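金属探知機フォーラム > コイル・アクセサリー > 大型コイルと小型コイルの使い分け(Garen 系)

投稿者:砂鉄畑
Garen の標準コイルで二年ほど畑と河原を掘っています。耕作の終わった畑を広く見たいので、MacAulay の大型 DD コイルを検討中です。現用は標準の楕円 DD、感度は最大から二段下げ、グラウンドバランスは手動です。知りたいのは次の点です。
・鉄混じりの畑で分離性能がどの程度落ちるか
・重量増でスイングがどう変わるか
・小型コイルを先に買うべきかどうか
地主さんの許可は取得済みで、期間は11月から作付け前までです。

投稿者:kouris_L
Lefteris Kouris です。同じ MacAulay を使っています。深度は伸びますが、伸びるのは単独で埋まっている中型以上の目標に限られます。小銭サイズでは標準コイルとの差が小さく、土の条件で簡単に逆転します。
鉄の多い区画では素直に小型コイルを使ってください。大型は一度に見る土の体積が増えるので、釘と硬貨が同時に視野に入る確率も増えます。ID は鉄側に引っ張られ、ディスクリを強めにかけていると音が消えます。

投稿者:六番畝
上に反論します。分離はコイル径だけで決まるものではありません。DD の場合、感度の高い帯は中央の縦の線に集中しているので、スイング幅を狭めてゆっくり振れば大型でもかなり拾えます。リカバリー速度の設定も書かずに「鉄が多いなら小型」と言い切るのは乱暴だと思います。
自分は Cornard の大型で、リカバリーを最速から一つ落として釘だらけの屋敷跡をやっています。出ています。

投稿者:kouris_L
出るのは否定していません。取りこぼしの話をしています。リカバリーを上げれば深度が削られるので、大型を付けた意味が薄れます。
それと DD の感度帯が線状なのは浅いところの話で、深くなるほど先が細くなります。広い畑を大型で流すなら、コイル半分ずつ重ねて歩かないと深い側は抜けます。

投稿者:砂鉄畑
ありがとうございます。リカバリーは初期値のままでした。重量についてはどうでしょうか。標準コイルで半日振ると肘に来ます。

投稿者:Benstead使い
手元の台所秤で量りました。Benstead の大型がカバー込みで618グラムです。カバーを外しても大して軽くなりません。本体側の電池を後ろに下げられる機種なら釣り合いは取れますが、総重量は増えます。自分はハーネスで吊っています。アームカップのベルトだけでは一時間が限度でした。
シャフトの継ぎ目のガタも確認を。コイルが重くなるとロックが緩い個体は目に見えて揺れ、ケーブルの巻きが甘いと誤反応の原因になります。ケーブルは上軸まで一定の間隔で巻き、コネクタ手前だけ少し余裕を残します。

投稿者:Li-hua
Li-hua Wu です。六番畝さんに質問です。屋敷跡の土の鉱化はどの程度ですか。グラウンドバランスの値が分かれば比較できます。
私の地域は火山灰土で、大型コイルは感度を大きく下げないと安定しません。下げた状態では標準コイルのほうが深く取れる区画があります。大型コイルは目標だけでなく土の信号も多く拾うので、鉱化した土では径を上げるほど不利になります。カタログの深度は参考になりません。

投稿者:六番畝
川砂に近い軽い土です。鉱化は低いほうだと思います。バランス値は控えていません。火山灰土なら結論が変わる可能性は認めます。

投稿者:kouris_L
そこは最初に書いてほしかった。軽い川砂なら大型有利で異論ありません。

投稿者:砂鉄畑
こちらは上の段の畑が黒ボク、下の段が砂混じりの沖積土です。上段ではポンピングしないとバランスが落ち着きません。下段は放置でも静かです。

投稿者:Li-hua
では下段で大型、上段で標準か小型、という分け方が妥当でしょう。上段で大型を試すなら、感度を静かになるまで下げ、そこから埋設テストをしてください。空中テストは土の影響が入らないため、コイル同士の比較には向きません。

投稿者:六番畝
埋設テストも掘り返した直後は当てになりません。土が締まるまで数値が暴れます。自分の試験区画は埋めてから一冬置きました。
空中テストにも用途はあります。アルミ缶と硬貨の ID の幅を自分の機体で控えておくには空中で十分です。特に潰れた缶は向きで値が飛ぶので、平置き、縦、斜めで記録しておくと現場で迷いません。

投稿者:砂鉄畑
缶の ID は手持ちの機体でも控えておきます。室内は蛍光灯と床下の鉄筋でかなりうるさく、感度を半分まで落としました。周波数シフトも試しましたが改善は少しです。値の表は取り終えてから貼ります。 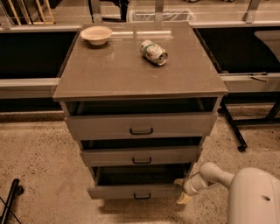
Li-hua Wu
室内で感度を半分まで落とした値は、ID の幅を見る目的に限って使ってください。距離の数字は屋外と比較できません。測定は屋外で、コイルを上向きに木の台へ固定し、目標のほうを動かすのが確実です。腕時計と指輪は外すこと。

投稿者:Benstead使い
追加で、携帯電話も離したほうがいいです。自分の環境では胸ポケットに入れているだけで小型コイルでも断続的に鳴りました。機内モードで止まります。

投稿者:kouris_L
購入順の質問に誰も答えていないので書きます。標準コイルを持っているなら、次は小型です。大型は使える場所を選びますが、小型は鉄の多い区画、切り株の間、畝の肩などで標準が入らない場所を埋められます。価格も大型より低いです。

投稿者:六番畝
同意しません。質問者は広い畑を期間内に見たいと書いています。小型では面積が稼げません。下段が静かな沖積土なら大型が先です。小型は屋敷跡の許可が取れてからでよい。

投稿者:kouris_L
面積は歩き方の問題です。重ね幅を取らずに大型で流した畑は、あとから標準で入ると浅いところでもかなり出ます。私は他人が大型で一度やった畑で何度も掘っています。

投稿者:砂鉄畑
下段の畑は長辺が200メートルです。重ね幅を半分として大型で何往復になるか計算し、作付けまでの日数で割ってみます。間に合うなら標準コイルのまま下段を終わらせ、上段用に小型を買う案も残しています。
互換についてもう一つ。MacAulay の旧型コネクタは Garen の現行機に付きますか。中古が出ています。

投稿者:Benstead使い
ピン数は同じですが、キーの位置が違うロットがあります。無理に押し込むとピンが曲がります。出品者にコネクタ正面の写真をもらってください。刺さっても機体側でコイル認識エラーが出ることがあり、その場合は変換では解決しません。

投稿者:Li-hua
中古はケーブルの根元も確認してください。樹脂の付け根に細いひびがあると、朝露の草地で振ったときに誤反応が出ます。乾いた室内では再現しません。

投稿者:砂鉄畑
出品者に写真を依頼しました。返事が来たらここに追記します。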